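Bralside, forum manipulation : simulation et mains bimanuelles

cfragkou
On entraîne la politique sur 3 000 démos simulées, sans rien de réel. Deux vues de la tâche du set de table :
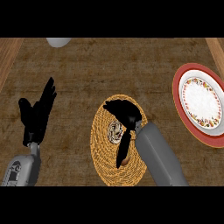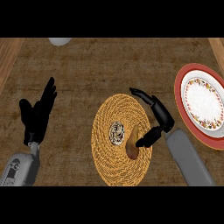 Main droite au-dessus du set en osier, assiette à bord rouge à droite.

getach26
La main gauche reste ouverte dans les deux cas. Pourquoi garder ses articulations dans l'espace d'action ?

cfragkou
Pour avoir la même politique sur les 4 tâches.

Godoy_C
Pas d'accord. Chez nous, geler le bras inactif a donné de meilleurs résultats.

getach26
Sur combien de graines ?

Godoy_C
2. Je relance jeudi.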